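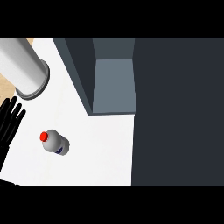
*One of the simulated tabletops from the open day at Sandhu: a black robot hand on the left, a red-capped bottle lying on its side.*

I went to the Sandhu open day for the free coffee and stayed until they started stacking the chairs. If you've driven past the old Muston building and wondered what goes on in there these days, well, so had I!

Sandhu is a small robotics outfit that moved to Vallthorpe in January, and 2025-10-29 was the first time they've opened the doors to the rest of us. They'd set out 26 chairs, which was a bit hopeful of them in the other direction, because people were lined up along the back wall before the first talk even got going. By closing time the sign-in sheet was at 200 names (I was near the bottom of page one, thank you very much).

The part I liked best was the simulation room. I'd pictured big metal arms swinging around, and there is one of those down the hall, but a lot of the work is done on a computer first. There's a pretend table, a pretend hand and pretend things to pick up, and the software gets to practice on those as often as it likes. The screen up front had a plain white tabletop with a little white bottle lying on it. Red cap, thin dark blue band near the bottom. It looked like something out of my bathroom cabinet.

Uchenna Anozie ran the demo, and she's a natural at it. She told us the bottle task has been run 1,153 times since summer, and that they move the bottle a little each time so the hand can't just learn one spot by heart. A kid in the second row asked why it didn't simply stand the bottle up first. Uchenna said that was a fair question and that lying down is harder, so that's what they practice. He looked very pleased with himself after that.

I asked whether a bottle you can't touch really teaches a machine anything about one you can. She said yes, up to a point. Grip is the tricky bit, and so is anything that rolls. What works on the screen gets tried on the real hand down the hall, and then they come back and fix whatever went wrong. She wouldn't give me a success rate, and I did ask twice.

Down the hall was Keegan Brunton with the real thing, and his dad Murray, who drove over from Brirnia to see it and then ended up directing foot traffic. We got to go in a few at a time. The hand is slower than I expected! Keegan says they keep the speed down when there are visitors, and I was fine with that. It picked up a sponge for our group, held it for a while, and put it down again about an inch from where it started, and we all clapped like it was the Fourth of July. The group ahead of us got a paper cup and I'm still a little jealous.

Hülya Çınar gave the closing talk, and I wish it had been longer. She wants the hand to end up helping people at home who have trouble with jars, bottles and pill packs. My mother-in-law has bad arthritis and keeps a pair of pliers next to the toaster, so I was listening pretty hard by then. Hülya was careful not to promise a date. She said a home trial is a long way off, and they still need a lot more practice on small, smooth objects before they'd put it in anyone's kitchen.

A couple of practical things, as people have already been asking me. Parking was a mess, and Declan Dunmore, who was on the front desk, says they'll open the side lot next time. The coffee was good, but the cookies were gone before the second talk. There's a ramp on the left side of the building, and the bathrooms are on the ground floor. The simulation room gets warm with that many people in it, so leave your big coat in the car.

Sandhu is also setting aside $700 for a school robotics club in town, for parts and a few starter kits. Teachers who want in can leave their name at the desk, and Declan said there's no form yet, just a notebook.

They haven't set the date for the next open day. I put my email on the list, and I'll post it here when I hear.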